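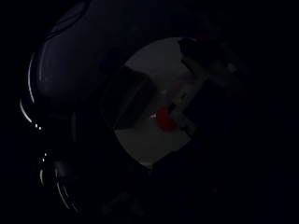

Margus Baranauskienė wrote back within the hour that if the wrist view is this dark, the planner should stop using it, and why were we still running the segmenter on it at all. I want to start the talk with that question, and the next twenty minutes are my answer to it.

Leave the picture up while I talk. Point at the red object near the middle, then at the finger on the left.

What the group has to work with. One small camera at the wrist. The finger takes up much of the left third of the view. Past it there is one dim gray patch, and everything worth grasping is in that patch. The rest is close to black. A person finds the red thing in a second. Our old perception node, Livov, does not, and I'll show where it goes wrong.

Slide 2. Pipeline diagram. Go slowly, half the room is from controls.

Wrist camera goes into Livov. Livov puts out masks and a confidence for each mask. Masks go to Rustier, the grasp planner. Rustier hands a pose and an approach direction to the arm controller. The controller runs on its own clock and does not wait for anybody. Say that twice. When Livov is late, the controller keeps following the last pose it was given.

Slide 3. Exposure.

Auto exposure was on when we started. It meters the whole image, and in a dark view it raises the gain until the background is full of noise. Livov then reports masks in the noise. We turned it off and wrote our own metering, which ignores the finger and weights the brightest connected region. In a view like the first slide, that means the gray patch.

The white highlights along the finger were a separate problem. They are thin and bright, and the old metering reacted to them every time the wrist turned. Exposure jumped and masks flickered. Rustier replanned on each flicker. Pause here, people from Plernwood had the same trouble and may want to comment.

Slide 4. The self mask.

We know the joint angles, so we know where the finger is. We render it from the gripper model and remove those pixels before anything else looks at the image. The rendered outline is grown by 6 pixels on every side to cover calibration error. Somebody will ask why not fix the calibration. We did, twice. It drifts after the gripper is taken off and put back.

The highlights go away with the finger, mostly. Reflections on other objects stay. There is a tiny white dot just left of the red object on the first slide, and the self mask does nothing for that. (Go back one if asked.)

Slide 5. Results table.

803 logged grasps in low light, replayed offline through both versions. Read the column heads aloud, the font is small. Old version: 107 plans aimed at something that was not an object. New version: 10. Of those 10, four came from the edge between a dark object and the lit area behind it, where Livov closed the mask on the wrong side. This is replay only. The arm did not move for any of it, and I don't want these quoted as grasp success.

Slide 6. Confidence.

This is where Margus and I still disagree. His position is a hard cutoff: mean brightness under a threshold, drop the wrist view and fall back to the overhead camera. Mine is that the overhead camera cannot see past the hand in the last part of the approach, so dropping the wrist view means going in on dead reckoning. What we run now is in between. Rustier keeps the wrist masks but slows the approach as confidence falls, and under a floor value it holds position and asks for a new view.

The floor is set by hand. Lombardi, our tuning tool, can sweep it, but a full sweep takes overnight and I have only one finished run, from Saturday.

Slide 7. Open items.

Timestamps. Livov stamps a mask when it finishes, and it should stamp it with the capture time. Fix is written, not merged.

Small blocky things packed close together still come out as one mask.

No test yet with the light changing during the approach.

Replay scripts and the self mask code are in the shared repository, under tools. Questions, then hand the clicker to the controls group.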